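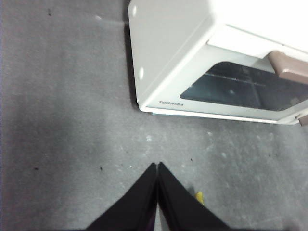
A reader of the previous edition wrote in that step 4 never said whether the oven had to be empty for the first heating. It does, and the step now says so.

4. First heating

Applies to Nornwood countertop ovens, 200 series.

4.1 Remove the rack, the crumb tray and all packing material, including the card behind the tray.

4.2 Wash the rack and tray in warm water with dish soap. Dry them fully and set them aside.

4.3 Place the oven on a level, heat-resistant counter. Leave 15 cm free at the back and sides.

4.4 Plug the cord directly into a grounded wall outlet.

CAUTION: Do not use an extension cord or a power strip.

4.5 Slide the crumb tray back in. Leave the rack out. The oven must contain no food or cookware.

4.6 Open a window, set the dial to 200 °C and the timer to 19 minutes, and close the door.

NOTE: A light odor and a small amount of smoke are normal during the first heating. If smoke continues after the timer ends, unplug the oven and see Section 9, code 266.

4.7 When the timer ends, turn the dial to OFF. Let the oven cool with the door open.

WARNING: Outer surfaces stay hot after the oven is switched off. Keep the cord away from the door.

4.8 Wipe the inside with a damp cloth and refit the rack, stops facing the rear.

Continue with Section 5, Rack positions.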